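Piscombe Home Forum > Bedroom > Bedding and Linens
Thread: Duvet keeps sliding to one end of the cover

mukance_row
Posts: 40
2018-10-30
I bought a Grodska duvet in July and a cotton cover from Moriarty to go with it. Both are sold as queen size. Within a few nights the filling is all down at the foot of the bed and I am lying under two layers of cotton. The cover has no ties inside. Has anyone fixed this without buying a new cover?

lintfree
Posts: 1,706
Measure both of them first. Queen means different things to different makers. My Grodska was narrower than the label said after one wash, and a cover that is too big will let it slide no matter what you do.

hallcloset
Posts: 677
Sew ties in. Cut four pieces of cotton tape, stitch one into each inside corner of the cover, and sew a small loop on each corner of the duvet. It took me one evening by hand.

lintfree
Posts: 1,706
I wouldn't put a needle through the duvet itself. If it's down, you get feathers coming out of the holes. Mine leaked for a year.

hallcloset
Posts: 677
Not if you stay in the bound edge. There is no filling in the piping. I have done three this way, one of them down, and had no feathers.

doorstep70
Posts: 70
Pins are less work. The mushroom-shaped ones lock from the outside and you take them off on wash day. I still shake mine out from the foot end every morning. 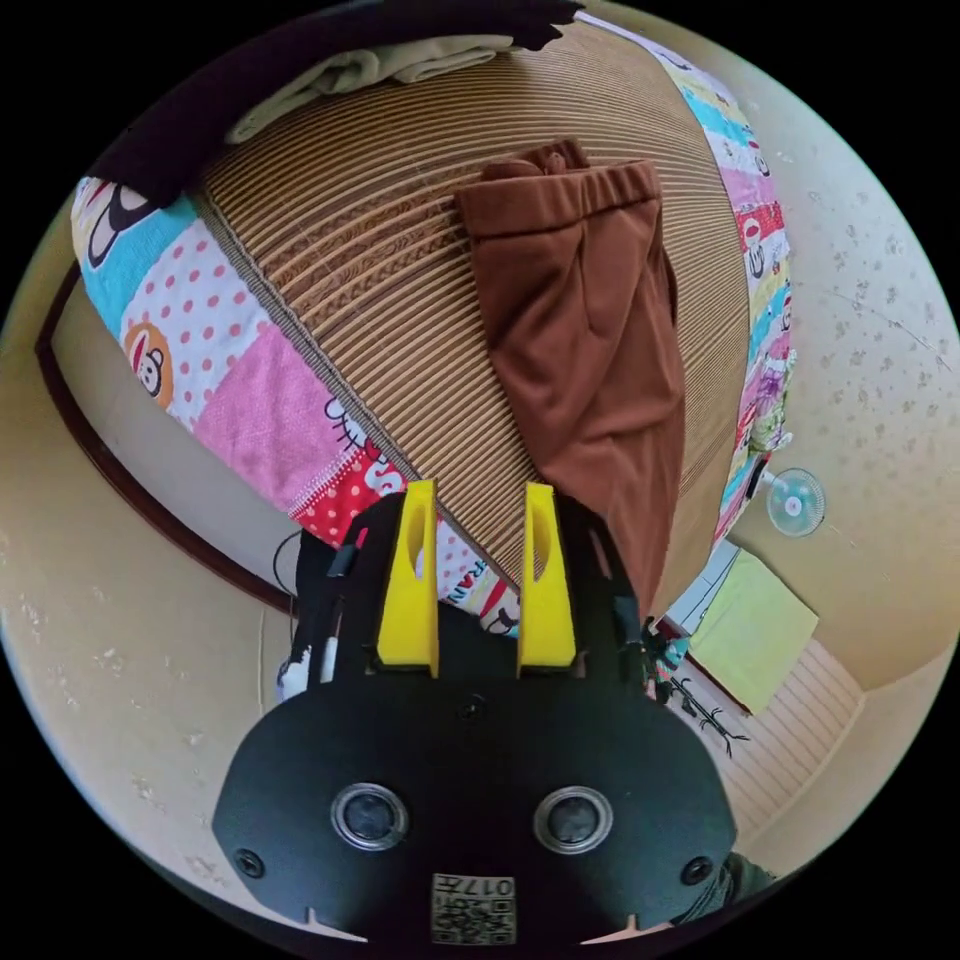
Re: Duvet keeps sliding to one end of the cover

mukance_row
Posts: 41
Thanks, all. I measured. The cover is four inches wider than the duvet and three inches longer, so lintfree was right about the size. It's a polyester fill, so I'm not worried about feathers. I'll try the ties.

lintfree
Posts: 1,706
Four inches is a lot. I would send the cover back if Moriarty will still take it.

mukance_row
Posts: 41
Already washed – they won't.

hallcloset
Posts: 677
Then take in one side seam before you sew the ties. Turn it inside out and run a straight line two inches in from each edge. Leave the extra fabric there in case you get a bigger duvet later.

doorstep70
Posts: 70
I still say pins. If the ties pull loose in the wash you are back where you started.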